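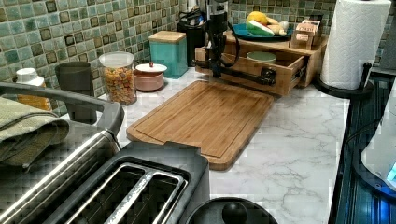
Why does the arm stop with a force fault halfway through opening a drawer?

The pull has exceeded the force limit set for the joint, and in a household kitchen the cause is usually a drawer that binds when pulled off-center or a handle gripped at an angle.

Tips for clearing and preventing drawer faults

The notes apply to a Vellar column arm running the Stosoteck controller. Fault 922 is the force fault. Fault 900 is a lost position reading and needs a different procedure.

Clearing the fault

Press the stop button before reaching for the drawer. A faulted arm still holds its grip and may still be pushing against the wood. With the stop in, support the drawer from underneath with one hand and turn the manual release on the gripper. Let the fingers open fully, then slide the drawer in by hand. Do not pull the arm backward by its long link. The wrist joint takes that load badly, and the position reading will be off at the next start.

If the drawer came out past its stops, lift it clear and look at the runners. Small countertop organizers often have plain wooden runners with no catch, so the arm can pull the whole drawer onto the counter. Set the open limit to three-quarters of the drawer's depth.

Before restarting

Take fruit, plates and boxes off the top of any organizer that was dragged. Check that its back edge sits flat to the wall. A unit that has shifted 4 mm is enough to put the grip off-center. Two strips of rubber shelf liner under the base will hold most light units.

Rub the runners with a plain candle end and work the drawer ten times by hand. Wipe off crumbs of wax. Cooking oil gums up within a few weeks and should not be used.

Unplug the toaster and any kettle within reach of the arm. Route the arm's cable so that it hangs clear of hot surfaces and drawer handles through the full stroke.

Settings

Pull force: 50 percent of the factory value for light wooden drawers. Pull speed: lowest step. Retry count: zero. The factory setting retries after a fault, and a repeated pull on a jammed drawer splits the front panel at the screws.

If 922 returns with the drawer empty and the runners waxed, the fault is in the gripper and the arm should stay off until it has been serviced.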